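Fekorel ハンドグリッパーキット サポート窓口
8月16日　投稿:Tuva Tveit(Flakville 作業場)

当サイトではCookieを使用しています。閲覧を続けると同意したものとみなされます。[同意する][設定]

件名:右手の軌跡が蓋を開けた瞬間に飛ぶ(エラー 202)
製品:Fekorel 両手用グリッパーキット(評価貸出)
優先度:中(当方としては高のつもりで選んだのですが、送信後に中になっていました)
状態:解決済み

■ 最初の報告(Tveit)

評価貸出中のキットで、箱の蓋を開ける作業を記録しています。左右とも電源は入り、指の開閉も正常に記録されます。困っているのは右手の位置です。蓋をつかむまでは素直に動いているのに、持ち上げた途端、軌跡が左手のあたりまで瞬間移動します。再生画面の右手は一度消え、左手と重なり、何事もなかったような顔で戻ってきます。ログにはエラー 202 が残ります。マニュアルで202を引くと「追跡に関する問題が発生しました」とありました。そこまでは存じております。 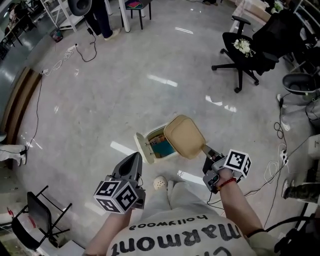 右手のグリッパーで小箱の蓋を持ち上げたところ。

試したことは次のとおりです。

・再起動(2回。2回目は祈りながら)
・左右のマーカーキューブの乾拭き
・記録アプリの入れ直し
・頭部カメラの締め直し

どれも効果なし。なお、最後の項目では装着者から「頭が痛い」という新しい不具合が報告されましたが、こちらはベルトを緩めて自己解決しています。

■ 返信(Gunvor Öberg、Fekorelサポート)

お問い合わせありがとうございます。軌跡の飛びは、マーカーの面が手や物で隠れた場合、または光沢のある床に照明が映り込んだ場合によく見られます。床にマットを敷き、蓋を持つ角度を変えてお試しください。あわせて、最新のログ一式とキット裏面の製造番号をお送りください。

■ 追記(Tveit)

マットを敷きました。天井の蛍光灯が床にきれいに映る作業場なので、犯人はこれだろうと全員が納得し、マットの色をめぐって少し揉め、結局いちばん地味なものに決まりました。結果、軌跡は地味なマットの上で元気に飛びました。

角度も変えました。蓋を手前に倒す、奥に倒す、ほぼ水平のまま持ち上げる。最後の持ち方だと飛びにくいのですが、中身をのぞくには床に寝そべる必要があり、作業手順書には書きたくありません。

照明を半分消しての記録も試しています。軌跡は変わらず、暗くなったぶん再生画面が見づらくなりました。ログは「添付ファイルが大きすぎます」と3度断られたのち、分割して送信済みです。
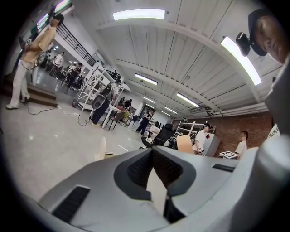 もうひとつ気づいた点があります。同じ場所で何組かが並行して記録していますが、飛ぶのは私たちの組だけです。隣の組は同じ床、同じ照明、マットなしで平然と続けています。そこで休憩中にキットを丸ごと交換してもらったところ、隣で飛び始め、こちらは直りました。隣の組との関係はやや冷えましたが、床の疑いは晴れたと思います。マットは片づけました。

キットは返してもらい(先方はたいへん快く返してくれました)、現在も症状は続いています。

■ 返信(Öberg)

詳しい切り分けをありがとうございます。ログを確認したところ、右手用キューブの一面に、左手側の番号が登録されていました。その面がカメラに向いている間だけ、右手が左手として扱われます。蓋を持ち上げて手首を返すと、ちょうど該当の面が正面に来るようです。

登録ファイルは、貸出前に弊社のNenholm倉庫で書き込んだものです。ご迷惑をおかけしました。修正版を送りますので、以下の順で入れ替えてください。

1. 記録アプリを終了し、左右の電源を切る
2. 設定フォルダ内の登録ファイルを別の場所に退避する
3. 修正版を同じ名前で置く
4. 右手の電源を先に入れ、認識後に左手を入れる
5. キューブの全面を順にカメラへ向け、画面の表示が「右」のまま変わらないことを確かめる

すでに記録済みのデータは、付属の変換ツールで左右を振り直せます。軌跡が完全に途切れている記録は復元できませんので、お手数ですが撮り直しをお願いいたします。

■ 追記(Tveit)

入れ替えました。手順5で右手のキューブをくるくる回している姿は、遠目には手品の練習に見えたらしく、見物人がつきました。表示はずっと「右」のままです。

その後、蓋の開閉を普段どおりの角度で続けて記録し、エラー 202 は出ていません。古い記録のうち187本は変換ツールで直り、6本は途切れていたため撮り直しに回します。ツールの進捗バーが99%で長く考え込むのは仕様でしょうか。別件なら別チケットにします。

評価についてもこの場で書いておきます。グリッパーの握り心地と指の追従には不満がありません。登録ファイルの検査は、出荷前に一度やっていただけると助かります。5番の手順を倉庫の方がやればよい話なので、見物人の手配が必要ならご相談ください。Strömbergの作業場にも同じ時期の貸出品が届いているはずです。先に教えてあげてください。あちらはまだマットを買っていません。

■ 返信(Öberg)

進捗バーの件は既知の表示上の問題で、処理は進んでいます。別チケットは不要です。Strömbergには本日連絡し、修正版を送付しました。出荷前検査にキューブ全面の確認を追加するよう、Nenholmへ依頼済みです。本チケットは解決済みといたします。

最近のチケット
・左手の電源ランプが点滅したまま消えない
・頭部カメラのベルト、交換品の注文方法
・変換ツールの進捗バーが99%で止まって見える
・評価貸出キットの返却用の箱をなくした場合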